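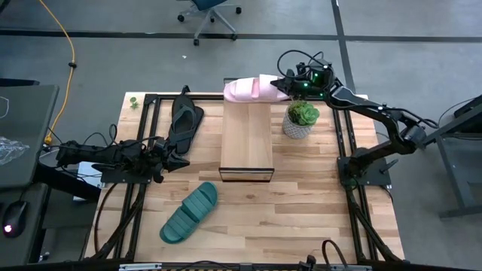
What is the Trusholm Bell Bylaw?

It is a local law in the town of Trusholm that limits when bells, horns and loudspeakers may be sounded outdoors, and it is best known for the long argument over whether it should apply to places of worship.

The Trusholm Bell Bylaw (formally the Bylaw on Bells and Amplified Calls) came into force in March 2019. In its first form it banned the ringing of any outdoor bell and the use of any outdoor loudspeaker between nine at night and eight in the morning, with a fine for each day on which the rule was broken. Ice cream vans, school yards, factory whistles and churches were all treated alike, which pleased some people a great deal and upset a good many others. The bylaw has been changed twice and remains in force in a milder form.

Background

Trusholm is an old market town that grew quickly after the railroad yards closed and the land along the river was sold for housing. For generations the town had kept time by its bells. The largest of them, hung in the tower of the old parish church and known to everyone as the Aunt, was rung at 6 every morning to wake the yard workers, and it went on being rung at that hour long after there were no yard workers left to wake. Older residents tended to be fond of it. People who had moved into the new riverside apartments, many of them working late shifts at the hospital in neighboring Kultthorpe, were a good deal less fond of it, and they began writing to the town council to say so.

The bells were only part of the matter. A small mosque had opened on Athumani Street, and its members had asked whether they might give the call to prayer outdoors, through a single loudspeaker, once a week at midday. The council had no rule that covered the request one way or the other, and it found itself with a stack of letters about church bells on one side of the table and a polite application on the other. Several council members felt that the fairest thing would be a single law for every kind of sound. Others suspected, and said so quite openly, that some of the new law's supporters were less interested in sleep than in keeping the loudspeaker out.

Drafting and vote

The first draft was written by council member Visitación Ortuño, who represented the riverside district and had once been a night nurse herself. She always maintained that her aim was a modest one: a few more hours of quiet for people who had to sleep while the rest of the town was getting up. Her draft made no mention of religion at all. An amendment put forward during the January session would have added a complete ban on "spoken or sung calls by loudspeaker" at any hour of the day. It was debated for most of an evening and then defeated by 2 votes, and the bylaw passed shortly afterward without it.

Under the text as adopted, the following were exempt:

Fire, flood and other emergency warnings
Bells rung for a funeral, if the town clerk was told the day before
The striking of the new year
The town's own clock, which was thought too quiet to bother anyone

The last of these exemptions drew some good-natured teasing, as the town clock had been stopped for repairs at the time.

Public response

A petition asking the council to let the Aunt ring again at her usual hour gathered 3000 signatures, a remarkable number for a town of that size, although the clerk's office noted that quite a few of the signers gave addresses in Kultthorpe and farther away. Letters to the local paper ran for weeks. Some of them were angry, but a surprising number were simply affectionate, and told stories of grandparents who had married under the bell or boiled their breakfast eggs by it.

Waraponr Lane, which runs directly behind the church, was where opinion was most evenly divided. Neighbors there had lived closest to the bell and had the most to gain from the quiet, yet several of them put signs in their windows asking for its return. One household is remembered for having put up a sign on each side of the question, one upstairs and one down.
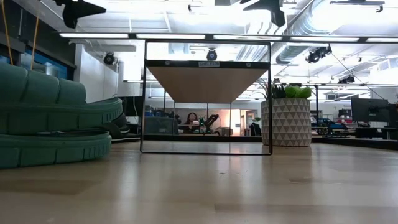
The members of the mosque, for their part, were in the slightly odd position of being allowed by the bylaw to do what they had asked to do, because midday fell well outside the quiet hours. They began giving the call soon after the law took effect. Their spokeswoman, Waraporn Jaidee, wrote an open letter in support of the bell ringers, saying that a town which could put up with one sound for the sake of its neighbors could surely put up with another. The letter was read aloud in the parish church and is often quoted in accounts of the dispute.

Court challenge

The first fine under the bylaw was given to the parish itself, for ringing on a feast day before eight in the morning. The parish refused to pay and took the matter to the district court, where it was joined with a complaint from the Humetti bakery, a family business that had rung a handbell at its door each morning when the first loaves came out. The two cases had little in common apart from the hour, but the court heard them together and they are usually known by the bakery's name.

The court found that a town may set quiet hours and that it may apply them to religious bells, so long as the same hours apply to everyone. It also found that the bylaw as written went further than it needed to, as it made no difference between a tower bell that could be heard across the river and a handbell that could barely be heard across the road. The council was given 12 months to write a better rule. Both fines were canceled.

Later changes

The first revision brought in a simple test of loudness, measured at the nearest bedroom window, and in practice this freed the bakery and most of the schools from the law altogether. The second moved the end of the quiet hours from eight to seven and allowed each place of worship a short list of feast days on which it could ring or call earlier, provided that the list was posted publicly at the start of the year. The mosque and the parish now print their lists on the same sheet, which can be picked up at the town library.

The Aunt has not gone back to her old hour. She is rung at seven on ordinary mornings, with a leather muffle fitted to the clapper, and at full voice on feast days. Ringers say that the muffle took some getting used to - the rope feels heavier with it on, and the sound comes a little later than the hand expects.

Influence

Kultthorpe considered a similar law and in the end settled for a voluntary agreement between its churches and the hospital. A few other towns in the district have borrowed the window test more or less word for word, usually without the list of feast days, and the Trusholm clerk's office still gets the occasional letter asking how the measuring is done and who pays for it. The town pays, out of the same fund that looks after the clock.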